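Newsletter > July > Money Matters

July, by Nelly Pacheco

Search this issue Go

So I finally sat down with Satish to work out what next year's packing arms will cost us, and wow, the arms are the easy part! Salian quoted us for 2 of them, and then came the mounts, the spare fingers, the training days... The simulation seats alone are 13 percent of the total (I had them down as a rounding error, oops).

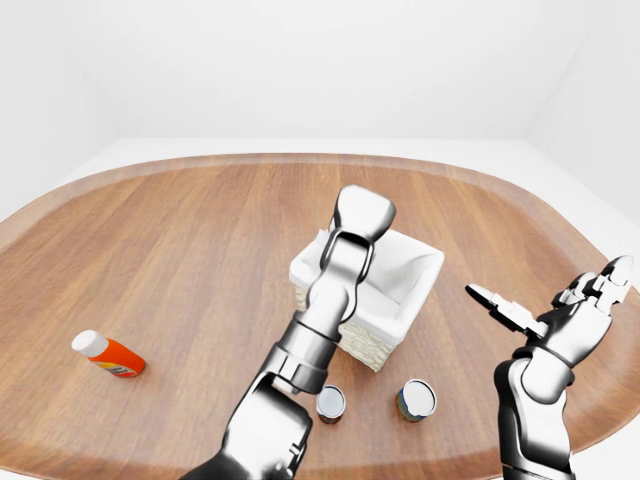 Should we pay for simulation before we've bought any hardware?
I'd say so for a team our size -- you can try out different hands on your own kind of items before you sign for one.

Sharada wants 70 hours of simulated runs before we place the order, and I've put that in the plan. The Danside team is still arguing for leasing, and I'm torn -- send me your numbers if you've leased before! Drafts go to Revathi by the end of the month.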